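Ticket 623: Dried rose arrangement, reception table
Status: Resolved
Opened: Jun 11, 2026
Location: Renness, reception area
Handled by: Kavitha Naidu, Furnishings Desk

Issue reported: The dried roses in the clear glass vase lean to one side and shed onto the black tabletop. Reception staff have swept up fallen petals on several occasions and ask whether the arrangement should be replaced.

Initial response: Replacement is not approved at this stage. The stems are sound. The vase has a short neck, and when all stems are inserted at the same angle the larger heads pull the whole bunch over.

Action taken: All stems were removed and laid on the tabletop. Loose petals were collected and returned to the bottom of the vase. The stems were then put back one at a time, with the vase held steady at the neck, alternating left and right so that they cross inside the glass.

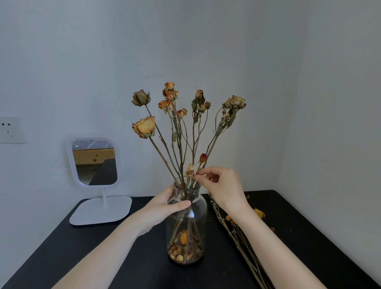

Small buds should be held by the stem just under the head, as the petals break off easily if touched. The large peach-yellow rose and the tall orange and coral spray roses are to stay toward the left and center. The pale cream cluster balances them on the right.

Follow-up: Reception reported one further petal drop after cleaning. Cleaning staff have been asked to dust around the vase without lifting it. No water is to be added. The next check is due in July.

Resolution: Closed with no cost to the department.

Comments (3)

Hinduvar front desk: We have the same problem with ours. Does crossing the stems work in a taller vase?

K. Naidu: Yes, provided the neck is narrow. Please open a separate ticket if assistance is required.

Gasser office: Ours has stayed upright for 15 days using this method. Thank you.

Related tickets
Ticket 400: Water rings on meeting room table, Raltix
Ticket 47: Request for larger coat stand, Gasser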